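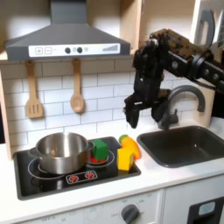

This site uses cookies to keep you signed in. Accept / Manage preferences

Search threads, members, tags

Cernedville Tech Robotics Club > Student projects > Manipulation

Kitchen task, spring term: grasp success stuck after retraining

5 min read

seol_k
Posting this before the April review so we can settle the protocol. Current state of the kitchen task: 218 demonstrations, teleoperated, all recorded with the play kitchen clamped to the bench in the same position. Policy takes two camera streams plus joint state. Action is absolute joint targets, chunked.

Block into pot is fine. Carrot into pot is not. The failure is nearly always the same: the arm comes down on the sink side of the carrot, the fingers close short of it, and the policy then carries nothing to the pot and opens over it as if the grasp had happened. Retrained over the weekend with the learning rate halved. Loss went down, behavior did not change.

Looking for opinions on whether to collect more data or change the observation.

ostum
What is the split between objects in the 218? If the carrot is a small fraction of it you have your answer.

seol_k
Not balanced. I don't have the split in the metadata, it has to be pulled from the episode notes. The green block is the most common by a good margin because that was the first thing we recorded.

Etelka Vass
I went through the episode notes last term for a different reason. Carrot episodes before the mount change were recorded with the old wrist camera angle. Those should be dropped or at least flagged. The image statistics are different and the crop is different. I said this at the time.

seol_k
They are still in. The loader does not filter on mount version.

Etelka Vass
Then I would not collect anything until the loader does. You are averaging over two geometries and asking the network to sort it out with no input that tells it which one it is in.

dotunby_lab
Disagree on priority. Dropping those episodes shrinks the carrot data further, and it is already the smallest class. I would keep them, add a mount flag to the state vector, and record new carrot episodes with more start positions. One afternoon of work.

Also check orientation. If the leafy end faces the back wall in most of the demos and you evaluate with it facing the pot, that is a different grasp. The thing tapers. A block is far more forgiving about where you close on it.

Kornél Nyitrai
The geometry point is correct but I don't think it explains opening over the pot with nothing in the gripper. That is a state problem. The policy has no signal that the grasp failed. Commanded gripper position and measured gripper position are both logged, but as far as I can see from the config only the commanded one goes in the observation. With measured position the network can tell closed on an object from closed on air.

seol_k
Correct, commanded only. I inherited the config.

Kornél Nyitrai
Change that first. It costs one training run and zero recording time.

ostum
Measured position will help it notice. It will not make it retry unless there are retries in the demos. Are there any? In my experience people delete the bad takes, and then the policy has never seen what to do after a miss.

seol_k
We deleted them. The instruction sheet said to discard any episode with a missed grasp.

ostum
That sheet needs to be changed before anyone records again. Keep the episode if the operator recovers and completes the task. Discard only if the object leaves the workspace or the arm faults.

Etelka Vass
I don't agree with keeping all of them. Some of our operators are slow to recover and hover for several seconds with the gripper half closed. If that goes in unfiltered you get a policy that hovers. Keep recoveries, trim the idle frames, and put a limit on attempts per episode. I would say 2.

dotunby_lab
Trimming idle frames breaks the timing if you are chunking actions. We tried it on the drawer task and got a jump at every cut. Better to re-record than to trim.

Etelka Vass
You cut in the middle of a motion. Cut where joint velocity is under threshold at both ends and the jump is within encoder noise. The script is in the shared repo under tools.

dotunby_lab
I used that script. The arm joints were under threshold but the gripper was still moving. The script does not check the gripper.

Etelka Vass
Fair. I will add the gripper channel to the check.

faucet_clearance
Separate question from someone who has only run evals. Do we have a joint limit or keep-out volume set for the faucet? The arm works right beside it when it goes for anything on that side of the cooktop, and I had my hand on the stop button for most of my session.

Kornél Nyitrai
There is a keep-out box in the safety node. It was measured before the kitchen was moved along the bench. Shift between the old and new position is 7 cm. I don't know if the box was updated.

seol_k
It was not updated. I checked just now. The box covers part of the area where we put the carrot.

Kornél Nyitrai
Then look at whether the safety node is clamping your targets. If the policy commands a point inside the box, the node projects it to the nearest face. Log commanded vs. executed at the approach and compare.

seol_k
Compared on seven eval rollouts. Executed target differs from commanded on every carrot approach. No difference on the block approaches. The offset is toward the sink, consistent with where the misses are.

ostum
So the eval numbers for the carrot are not usable.

Etelka Vass
The mount flag and the gripper state still need doing. A stale box does not account for opening over the pot.

seol_k
Agreed. Order of work as I have it:

1. Re-measure the faucet and update the keep-out box.
2. Rerun carrot evals on the existing checkpoint, no retraining.
3. Add measured gripper position and mount flag to the observation, retrain.
4. Revise the instruction sheet, then record carrot episodes with recoveries kept.

faucet_clearance
For step 1 please measure with the arm at the home pose and the bench clamps tight. The kitchen slides when the clamp on the oven side is loose.

dotunby_lab
I would still vary the carrot orientation in step 2. Otherwise you will be testing one grasp.

seol_k
Step 2 stays at the original orientation so it compares with the old runs. Varied orientation goes into step 4.

dotunby_lab
I don't think the old runs are worth comparing to, but it's your review.

Log in to reply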